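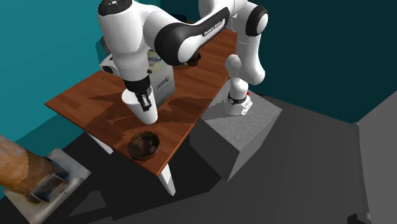

Coffee tastes sour every morning, fine by lunch. What am I doing wrong?

kettle_and_toast
Posted in Kitchen & Coffee, October, 89 views

Hi all, first time posting after months of reading. We moved to Fjeld over the summer and I finally talked myself into a real espresso machine, a secondhand Salilen with the small boiler. I love it, mostly. My problem is that the first two cups of the day are sour. Like, lemon-peel sour, makes my jaw clench. Then I make one at noon with the same beans, same grinder setting, same everything, and it's lovely!

I switch it on at 6:30 and pull a shot as soon as the ready light comes on, maybe five minutes later. Beans are a medium roast from Wamia, bought in the big bag and kept in the cupboard over the stove. Milk makes it drinkable but I'd like to be able to have it black. I've tried grinding finer and then the noon cup gets bitter and slow, so I just end up chasing it back and forth all day (and wasting a lot of beans).

Is the machine on its way out? The seller told me it had done 3,175 shots, if that matters. Should I have run?

oldgrinder
Your machine is fine. It's cold.

The ready light on those only tells you the boiler is up to temperature. The group head and the portafilter are big lumps of metal and they take a lot longer to catch up, so your water leaves the boiler hot and loses a bunch of heat before it ever touches the coffee. Cool water under-extracts, and under-extracted espresso is sour. I had the exact same thing for most of a winter and blamed my grinder, my beans and at one point my toothpaste.

What I do now: plug the machine into a timer so it comes on half an hour before I'm up. Leave the portafilter locked in the whole time it's heating, don't leave it sitting on the counter. Then right before you grind, run a blank shot into your cup and dump it. That warms the cup too, and if you use thick cups you'll notice the difference right away.

If you can't wait that long, run three or four blank shots back to back once the light is on. It's a decent shortcut, just keep an eye on the tank.

Set your grind by the noon cup, since that's the one you like, and then leave the grinder alone for a week. Changing it twice a day will drive you nuts. And please move those beans away from the stove! Any cupboard on the other side of the kitchen will do.

As for the shot count, I wouldn't lose sleep over it. Get a new group gasket if it drips around the edge.

mudpie_mornings
could be the beans. I quit buying light roasts for this reason, they all taste like grapefruit to me. get a dark one

pretzel_on_the_porch
Agree with oldgrinder on the warm-up, and a dark roast would only cover it up. Two things to add. First, does your kitchen get cold overnight? Ours does, and I keep the beans I'm using in a small jar and purge a couple of grams through the grinder before the first cup, because whatever sat in there overnight is stale. It's a smaller effect but I can taste it.

Second, descale it if you don't know when it was last done. Used machines hardly ever come to you clean. I get the powder at Zastgate, down the aisle with the dishwasher stuff, and I do mine every 2 months because our water is so hard. Check the manual first in case yours wants a certain kind, and rinse with at least two full tanks after.

kettle_and_toast
Update! Timer is in, portafilter stays in the machine, and this morning's 7:00 cup was so much better. Still a tiny bit sharp, so I'm descaling this weekend. The beans now live next to the cereal.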